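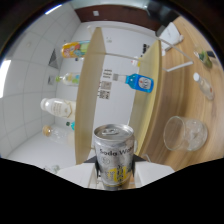 Why Does Soda Water Fizz?

Listen closely the next time somebody opens a can of soda water. Psssst! That little hiss is a gas getting out, and the gas has a name: carbon dioxide. You are breathing some of it out right now!

At the drinks factory, machines push carbon dioxide into cold water and then seal the can tight. The gas is squashed in so hard that it dissolves, the way sugar disappears when you stir it into tea. Look at a clear bottle of fizzy water before it is opened and you will hardly see a bubble in it. Twist the cap – whoosh, up they all come.

Why do the bubbles start on the sides of a glass? Because bubbles love tiny scratches and specks of dust. Each one is a starting place where gas can gather, grow, let go and float to the top.
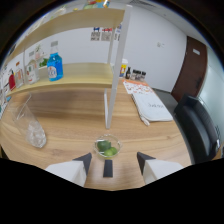
Page last changed: July 22, 2022

Limes, ice and fizzy water go together so well, and there is science in all of them.

Let's start with the limes. There are three in the glass bowl, and under that bright green skin is juice full of citric acid. Acid is what makes your mouth pucker up! Soda water is a tiny bit sour too, because some of the carbon dioxide turns into a weak acid when it mixes with water. Take a sip of plain soda water and see if you can notice it.

Now the ice. Cold water holds on to its gas much better than warm water does, so a chilled drink stays bubbly longer. Ice cubes also float, and that is pretty strange when you think about it – most things sink in their own liquid when they freeze! Water spreads out as it turns solid, so ice is lighter than the water it pushes aside.

Try it yourself

You need 2 glasses the same size, soda water from the fridge, soda water from the cupboard and a few raisins. Pour the same amount into each glass, then drop 4 raisins in each. Watch them ride up and down! Which glass keeps its raisins dancing longest? Write down your times and compare them with a friend's.

Words and experiment by Rogério Pimentel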